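4.2 Bunch structure and berry retention during cold storage

Bunches were grouped by compactness before storage, as berry attachment in table grapes depends strongly on the pressure that neighboring berries exert on one another. Compactness was scored in the packing shed at Plarden on the five-step visual scale described in Section 3. White and dark material was scored separately, and the two were never stored in the same chamber. 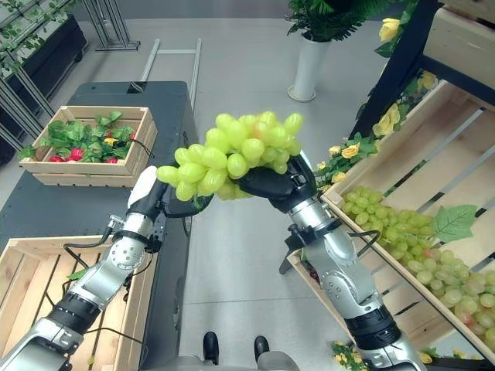 Reading time: 3 min

The white fruit was elongated, and in bunches of this type the long axis of the berry tends to turn outward as the bunch fills. Contact between berries is then limited to the sides, and the pedicel carries little bending load until the rachis begins to dry. We therefore expected berry drop in the white fruit to follow rachis water loss closely, with a delay set by compactness. Color was recorded at intake but was not used for grouping, although a pink blush on white berries is sometimes taken as a sign of uneven ripening within the bunch.

A total of 109 bunches entered storage. Of these, 70 came from the lower terraces at Zenden and the remainder from the Darside block, where the vines are older and the soil drains faster. Fruit was held at 1 °C in vented liners. Bunches were weighed at intake and again on removal, and loose berries were collected from the liner and weighed separately. A berry was counted as dropped only if it had parted from the pedicel without handling – berries that came away during weighing were recorded in a separate column and are not included in Table 6.
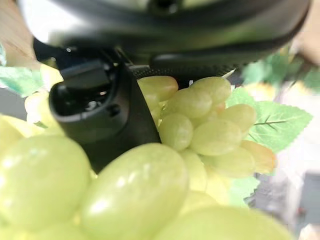

Figure 7. Fruit during handling.

Berry drop stayed low in all compactness classes until day 20. After that point the loose classes (1 and 2) lost fruit faster than the tight classes, which agrees with the earlier Giáp trial on the same rootstock. The difference was larger in the Zenden fruit. Rachis browning began at the cut end and moved toward the shoulders, and the lateral branches browned before the main axis in nearly every bunch of classes 1 to 3. In class 5 the order was less regular, and the inner laterals could not be scored without breaking the bunch apart.

Decay followed the opposite pattern. Tight bunches dropped less fruit but held more moisture between berries, and 29 bunches had to be withdrawn before the final weighing with visible gray mold. Most of these were in classes 4 and 5. Withdrawn bunches were treated as censored observations in the drop model and as events in the decay model. 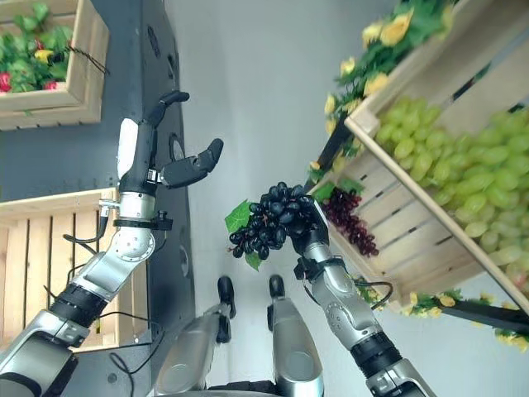 Figure 8. Dark grapes with leaf attached.

The dark fruit was round-berried and showed a weaker link between compactness and drop. Round berries press against each other over a wider part of the surface, and this may hold a berry in place after the pedicel has weakened. The effect would hide early abscission from a visual score, so drop in the dark fruit is probably understated before day 20. Pull-force readings, given in Section 4.3, support this reading for Darside but are less clear for Zenden, where variation between vines was high.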